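La miopía a los cuarenta y tantos 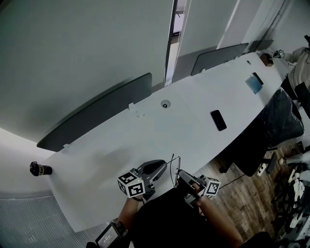
Unas gafas finas y oscuras sobre el escritorio blanco.

Llevo gafas desde los 7 años y nunca había pensado demasiado en ellas. Me las ponía al levantarme y me las quitaba al acostarme. En enero empecé a apartarlas para leer las etiquetas del supermercado, y a las pocas semanas ya lo hacía también con los recibos y con el móvil. De lejos veía igual que siempre. De cerca, con las gafas puestas, las letras pequeñas se me juntaban.

Pedí hora en la óptica de mi barrio. Me atendió Yatziri Zamudio, que me hizo la graduación sin prisa y me explicó lo que ya sospechaba: presbicia, vista cansada de toda la vida. Los miopes a veces la notamos más tarde porque nos basta con quitarnos las gafas para leer. Eso es lo que yo venía haciendo sin darme cuenta.

Me dio tres opciones. La primera era seguir como estaba. La segunda, un segundo par para leer y para el ordenador. La tercera, unas progresivas, que en esa óptica costaban 259 euros con el tratamiento antirreflejante incluido. Las de lectura salían por 100.

Pregunté a varios conocidos antes de decidir. Ye-ji Ma lleva progresivas desde hace años y no las cambiaría por nada, aunque reconoce que las escaleras le dieron problemas al principio. Su hermano Do-yoon las devolvió. Decía que para ver bien la pantalla tenía que levantar la barbilla y acababa la jornada con el cuello hecho polvo — trabaja con dos monitores grandes, y supongo que eso influye.

Al final elegí el segundo par. Paso muchas horas sentado y para conducir me siguen valiendo las de siempre. Lo malo es que ahora tengo dos gafas y siempre dejo unas donde no toca. He comprado una funda rígida de color naranja para las de leer, a ver si así no las pierdo, y las de lejos van en la funda vieja.

También he cambiado un par de cosas en casa. He subido el tamaño de letra del ordenador y he puesto una bombilla más potente en la lámpara de la mesilla. Con buena luz leo bastante mejor, incluso las novelas de bolsillo que compraba en la facultad, impresas en una letra que ahora me parece una broma pesada.

La próxima revisión me toca dentro de un año. Yatziri me avisó de que la graduación de cerca seguirá cambiando durante un tiempo, así que he guardado el presupuesto de las progresivas en el cajón.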